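Notebook, wrist camera and grasp planner, May

Picking this up where I left off before lunch, so apologies to whoever reads it cold. Victor had asked why the planner keeps flipping its mind about which way round the ketchup is, and I said I'd have a proper look before we touch any more weights. I've now spent the better part of the day on it and I think I'm a bit closer, though it took me through a few side streets.

The short version is that the pose estimate from the wrist view leans very heavily on the label. With the fingers closed on the toy they cover a good part of the lettering, and what's left is upside down to the camera, so the matcher grabs the green border and hopes for the best. The overhead view has the whole table to work with, but there the bottle is one small red thing among the mint dishes, and the toy strawberry in the blue bowl pulls some of the colour score away from it. 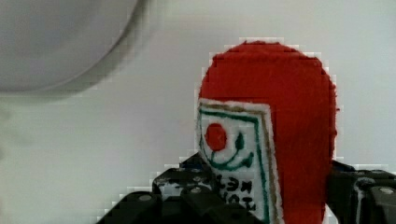
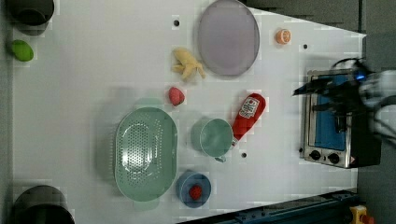

Caria workshop, May

Ramiro's suggestion was to stop treating the two views as equals. I've put in a switch (it's called label_trust in the Gisler config, sorry about the name) that drops the wrist estimate whenever the finger mask overlaps the label region, and falls back on the last overhead pose. Replayed the 29 saved grasps with it on. The orientation flipped in 2 of them, against 6 with the old settings, and I was so pleased I went and told Ignacio, who very kindly asked whether I'd checked the timestamps. I hadn't — they were out by 900 ms on one of the replays, so that one needs doing again.

Still to do: rerun the bad replay, and have the finger mask follow the real joint angles, as it's still using a fixed outline. Patricio has a branch with most of that already written and I'd much sooner borrow his than start my own. I've left the old settings file beside the new one in case anybody wants to compare. Please don't tidy it away just yet.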